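Last updated 24 January 2025, after the same six emails arrived again.

# Open day at the Grusley workshop: your questions

**Where is it?**

Unit 4, Sendthorpe, behind the tile warehouse. Your phone will try to take you to the tile warehouse. Drive on past the skips.

**Do I need to book?**

Yes. We have 60 places for each session and last July we let in everyone who turned up, which made for a cosy afternoon and a stern letter from the landlord.

**What will I see?**

An arm tidying a table, mostly. Percy Paucar runs the sorting demo and Tâm Đinh does the talk beforehand, which lasts as long as the questions do. There's also a tour of the back workshop, if Eusebio Zapata has found the floor by then.

**Is it fast?**

No. Visitors who have seen car factories on television tend to look at their watches. Ours works at the pace of a teenager emptying a dishwasher, and drops rather less.

**Can my children touch the robot?**

They can press the big red button. They will press it anyway, so we've built it into the timetable.

**What does it pick up?**

Ordinary desk and toolbox things, plus foam cubes, which are forgiving when squeezed too hard. Shiny and thin objects give it the most grief. Alcides Tello will happily explain why — bring a sandwich.
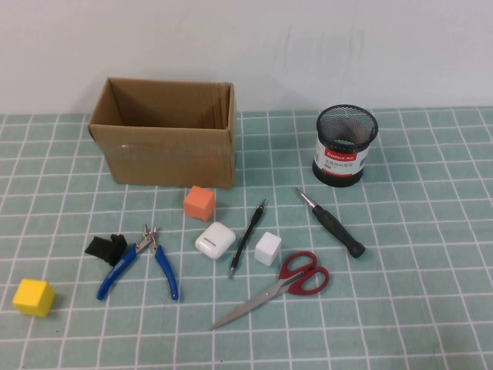

*The sorting table: tools, three foam cubes, a pen holder and the cardboard box.*

**May I bring something of my own for it to try?**

One item, smaller than a mug and weighing under 300 grams. Nothing alive. Nothing you'd be sad about.

**Will it take my job?**

If your job is putting scissors away slowly, we should talk.

**Is there parking?**

There are eight spaces, and the tile people guard theirs. The 331 bus stops at the end of the road.

**Is there tea?**

Yes, made by humans. Biscuits go early.

**Can I take photos?**

Please do, but no flash during the demo. It upsets the cameras and then it upsets Percy.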